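What Can a Robot Really Do in a Kitchen?

Questions to take with you to a robot open day

Have you ever seen a film where a robot cooks dinner, washes up and then makes a joke about it? Robots in films are very good at kitchens. Robots in real life are a different matter, and the best way to find out how different is to go and watch one.

In July the Plomedside workshops opened their doors to families. There were stickers, there was squash, and there was a long queue for the robot called Tarkum. A sign by the door said "Meet the kitchen helper of tomorrow!" Signs like that should make you a little bit suspicious. Tomorrow is a very easy time to make promises about, as anyone who has promised to tidy a bedroom tomorrow knows.

So let's look at what Tarkum is, and what it isn't.

What is it made of?

Tarkum has no head, no legs and no face. It is a pair of arms fixed to the edge of a table. Each arm has joints, a bit like your shoulder, elbow and wrist, and at the end of each arm is a gripper. A gripper is the robot's version of a hand, but it's a very simple one. Try picking up a mug using only your thumb and one finger, with a thick glove on. Now try it without being able to feel whether the mug is slipping. You are starting to get the idea.

Robots like this also need a way to see. Some have a camera near the gripper, so that the view moves whenever the arm moves. A camera only collects light, though. It doesn't know what a mug is. A computer has to take all those coloured dots and work out where one thing stops and the next thing starts.

That is harder than it sounds. You have been practising since you were a baby, and you probably still walk into a glass door now and then. A shiny surface can fool a computer, and so can a busy pattern. A thin shiny tool on a streaky black and white table is tricky even for people to spot.

What was on the table?

The Plomedside team put out the sort of things you might find beside a sink: a mug, a plate, a tray with strawberries on it and some cooking tools.

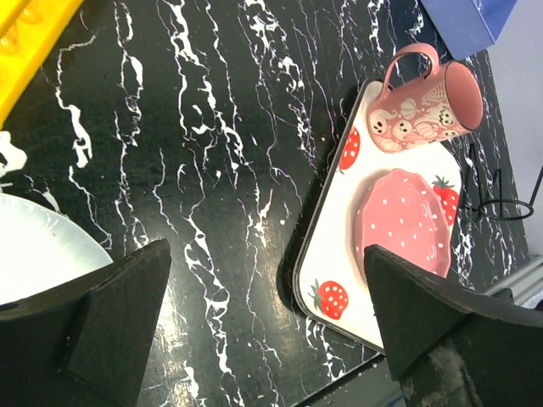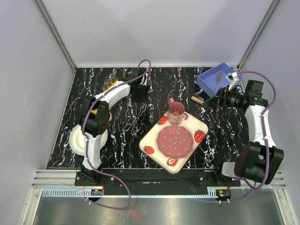
Is that all?

A visitor wrote in after the first version of this page went up, and the letter was a bit cross. My two children queued for 60 minutes, it said, and what they saw was a machine being very slow near some crockery. The younger one asked why it didn't just pick the mug up. The lady at the desk told her it was thinking. I don't believe it was thinking, and I don't think children should be told so.

It's a fair complaint, and it has two parts.

The first part is about speed. Why are robot arms often so slow? One reason is safety. A fast metal arm can break a plate, or hurt somebody, before anyone has time to press the stop button. Another is that a small mistake in where the computer believes the mug is can turn into a big crash if the arm is racing. Going slowly gives it time to look again. Still, if a helper takes longer to clear the table than you do, you are allowed to ask how much it is helping.

The second part is about the word "thinking". Grown-ups use it for robots all the time, and so do the people who build them. It's a handy word, but it can trick us. When you decide to pick up a mug, you might be thirsty, or you might be worried your brother will get there first. A robot isn't thirsty and it hasn't got a brother. It is doing a great many sums about where its arm is and where it ought to go next. Those sums are clever, and the people who worked out how to do them are clever too. That doesn't mean there is somebody inside who cares about your mug.

How do you tell if a robot is good at its job?

Suppose somebody shows you a film of a robot putting a mug neatly on a tray. Should you be impressed? Maybe. But first you need to know how many goes it had.

The leaflet handed out at Plomedside said that Tarkum had managed its mug task 76 times out of 100. That sounds like a good score, and in a spelling test you might be quite pleased with it. Now think about what the rest of that number means. It means 24 goes that didn't work. Would you let someone clear your table if they got it wrong 24 times in 100? What if it was your gran's best teapot?

The leaflet didn't say what "wrong" meant, either. Did the mug fall over? Did the arm miss it and close on nothing? Did a person have to step in? Those are very different kinds of wrong, and a good report would tell you which was which. It didn't say whether it was the same mug every time, or whether the mug always started in the same place. If you only ever practise one spelling, you'll get very good at that one spelling.

A firm called Vanhove, which had the stand next door, gave out a leaflet with no numbers in it at all. It just said "amazing results". You can decide for yourself which leaflet you would trust more.

Things to ask at an open day

You don't have to be rude to ask a hard question. Most people who build robots like them, and some of the answers are much more interesting than the leaflet. Try these:

How many times did you try it, and how many times did it work?

What happens if I move the mug?

Is the robot doing this by itself, or is a person steering it?

What is it really bad at?

Who puts everything back at the end?

The third one matters a lot. Plenty of robot arms can be steered by a person who moves a set of controls, and from where you are standing it can be impossible to tell. There's nothing wrong with steering a robot, as it is one of the ways robots are taught. But you should be told.

Try it at home

You need 2 people, a plastic cup and a tray. One of you is the robot and must keep their eyes shut. The other one is the camera and can only use words. The camera has to talk the robot into picking up the cup and standing it on the tray. No touching and no peeking!

Write down every go, including the bad ones. Then swap over. If you want to make it harder, lay the cup on its side before you begin, or put a plate on the tray so there is less room.

The next open day is at the Clikley site. Bring a pencil for writing down the answers, and perhaps a snack for the queue.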